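Teaching a Robot Arm to Work with a Coffee Machine
Project report, Drosano group
2021-01-31

1. What we wanted to do

In our project we tried to teach a robot arm by showing, without writing the movements in code. The operator moves a small hand controller, the arm follows, and our program Toma saves the joint positions together with the gripper state. We chose coffee machines as the object, as everybody in the group knows how they are used.
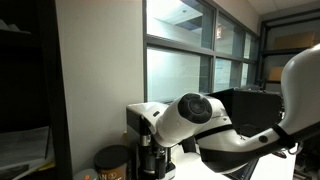

One recording is called a demonstration. At the beginning our demonstrations were too slow, and the operator stopped often to think. These stops were learned by the model too, so we had to practice before we recorded again. In total we saved 1,333 demonstrations, and after the check 1,249 of them were kept for training.

2. Remote control or by hand

We also compared with guiding the arm directly by hand. It is easier for a beginner, but the person's hands often cover the view of the camera. 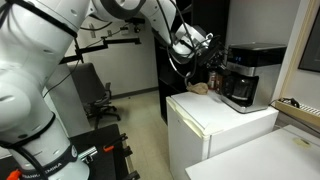

For this reason only 72 demonstrations were made by hand, and they are stored in a separate folder. The biggest difficulty with remote control was depth. From the operator's chair it is hard to judge how far the gripper is from the machine.

3. Next steps

In May we will repeat the tests with 14 new operators.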